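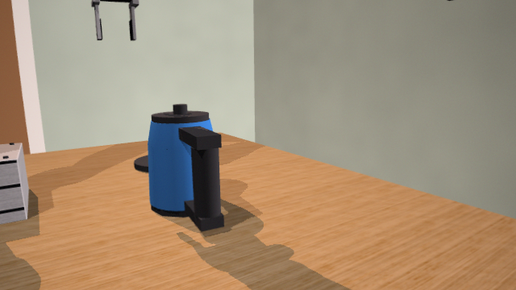
Nitonden Publishes Results of Household Chore Trials

The Nitonden research center has released the first results of a program that tests whether robot arms can carry out ordinary kitchen and shop-floor work. The report, issued in March, covers 651 simulated attempts at tasks involving kettles, drawers and shelf stock.

According to the center, the arm completed 462 of the attempts without correction. Results varied widely by task. Closing a drawer caused little difficulty, while lifting a kettle by its handle remained among the least dependable actions in the program.

"A person takes hold of a kettle without thinking about it," said Ottmar Hinrichs, who directs the program. "For a machine, the approach to the handle decides nearly everything that follows. We would not yet place this system in a home."

In the simulated kitchen, the kettle has a thick black handle built from plain, blocky sections, and the gripper works from overhead with two slender fingers. 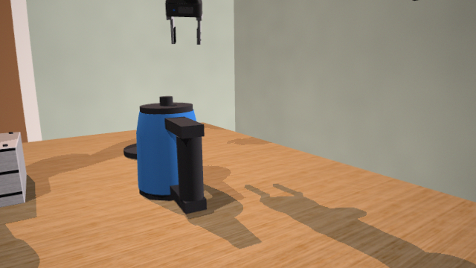 Shop-floor tests to follow

The next stage will move to physical equipment at the Narkgate site, where the retailer Bouazza has agreed to provide a stockroom for 30 days. Staff there will compare the arm's work on 76 routine tasks — shelf filling and box sorting among them — with that of experienced employees. Nitonden expects to report on the stockroom tests once the trial period has ended.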